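Consumer Claims and Evidence
Handout 4: Reading a study that somebody paid for

Reading for this session: the Prurkero sleep report (all of it, including the appendix) and the two-page Heywood summary. Bring both. The summary is what most newspapers quoted, and it leaves out the part we care about.

Start with the headline claim. Prurkero says its evening drink "improves sleep quality in 31 percent of users." Before you argue with a number like that, ask what it is a percentage of. The report says 4,000 people were invited. It does not say on the same page how many finished. You have to go to the appendix, where the results table covers 48 people. I would like to hear a good reason for putting those two figures so far apart. I have not heard one yet.

Then look at what was measured. Sleep quality was a score people gave themselves each morning, from one to ten. There is nothing wrong with asking people how they slept, but they knew what they were drinking and they knew what it was supposed to do. There was no second group drinking something else. Anyone who joined after a run of bad nights had a fair chance of sleeping better the next week anyway. We called this regression to the mean in Handout 2, and it will come up again in November.

Clive Tapley's defense of the study is on the reading list, and you should take it seriously. He says small studies are where big ones come from. Fine - but small studies don't usually come with a poster campaign. 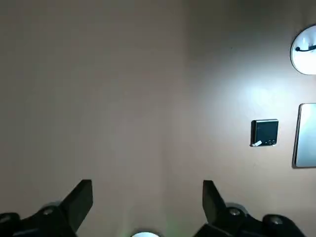
The Dorkorberg trial is better, though not as much better as its authors think. It had a comparison group, and people were assigned by lot. It also tested nine outcomes and reported the two that moved. Flor Nina's reply lists the other seven. Read her table before you read her opinion, which is sharper than the table supports.

For the Prakberg paper, skip the introduction and go straight to the methods. Write down who was left out and at what point.

Written work: one page, due October 19, 2025. Pick one claim from any of the four papers and state what result would have made you drop it. If you can't think of one, say so and explain what is wrong with the claim. Please don't write "more research is needed." I will cross it out.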